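About Fraser & Floron, Funeral Directors, Tuston 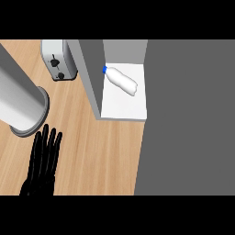
By Sylvie Gill
Monday, October 8, 2018

Fraser & Floron has been burying the people of Tuston and Flenino for long enough that we are now on to the grandchildren of our first customers. We are a small firm. There are four of us, the kettle is usually on, and if you ring at three in the morning it will be one of us who picks up, possibly in slippers.

There has never been a Mr Floron. The founder, Gordon Hiebert, bought the business from a family called Fraser and felt that one name over the door looked lonely. Floron was the name of the hair oil his father used. By the time he thought better of it the sign had been painted, and sign-painters were not cheap. We still get letters for Mr Floron, mostly about double glazing.

Gordon retired in June, or says he did. He has a key and comes in on most mornings to tell us how the hearse should be parked.

Rosaire Després now runs the firm. He came to us from the removals trade, where he learned to get heavy things down narrow stairs without a word being said. He arranges most of the services himself and has sat through 982 of them, by his own tally. He has firm views on organists.

Jordan Crabtree looks after the cars, the chapel of rest and anything with a fuse in it. He is also the one who walks in front in the top hat. The hat is a size too big and is held up with newspaper, changed yearly.

Trevor Desjardins deals with the registrar, the crematorium and the bills, which he will go through with you line by line if you let him. A plain funeral with us does not include doves. We had doves once. They went to Flenino and stayed there.

I write the notices. If your family would like a life story for the paper or the order of service, I'll come round and listen, then go away and try to get it into 226 words, the space the paper gives us before it starts charging extra. People worry that there won't be enough to say. Then somebody mentions the caravan, or the year he played in goal with a broken thumb, and we are fighting for room. Please check the spelling of the cousins. I once left a sister-in-law out altogether and she still crosses the road.

We keep a copy of every notice in the front office, 657 of them so far, in green binders you are welcome to sit and read. Quite a few people come in looking for a great-aunt and leave with somebody else's.

The office is on the corner opposite the baker's. Parking is behind, through the arch, and if you have a large car you may want to fold your mirrors in. You don't need an appointment, and you don't need to have anybody dead. Several of our regulars are just planning ahead, and one of them has changed his hymns so often that Trevor now writes them in pencil.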